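Volik Linen Apron, cross-back

I've been making these since March and they're already the thing people come back for, so they get their own page at last. The fabric is a heavy washed linen from Musard, over 20 colors on the card, but I only stock the ones I'd wear myself (sorry, no lilac).

The cut comes from an old bakery pattern dated 1833 that Nuria Villanueva let me trace - I widened the straps, dropped the neckline a little and left the rest alone. No ties! You just pull it over your head and it hangs from the shoulders, and your neck doesn't ache after a long afternoon of jam.

Two sizes. The small fits me (I'm short) and the large fits my brother-in-law Rosario with room for a sweater. If you're in between, go large.

Pockets: two big ones in front, plus a narrow one for a pencil or thermometer. I bar-tack the corners by hand now, after Dace Lapiņa ripped one on a drawer handle in her first week. 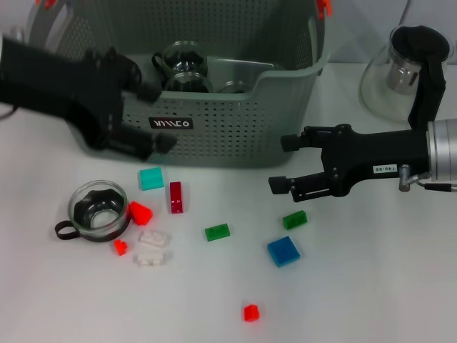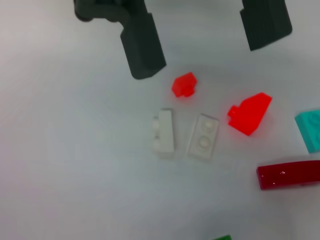
Wash it warm, hang it up damp and skip the iron. It'll shrink a tiny bit the first time and then stop. The rust color bleeds, so keep it away from your white towels for three washes or so.

Orders in before 20 December 2019 go out the same day, and after that I'm closed until the new year. Straps can be shortened for free - put your height in the order notes.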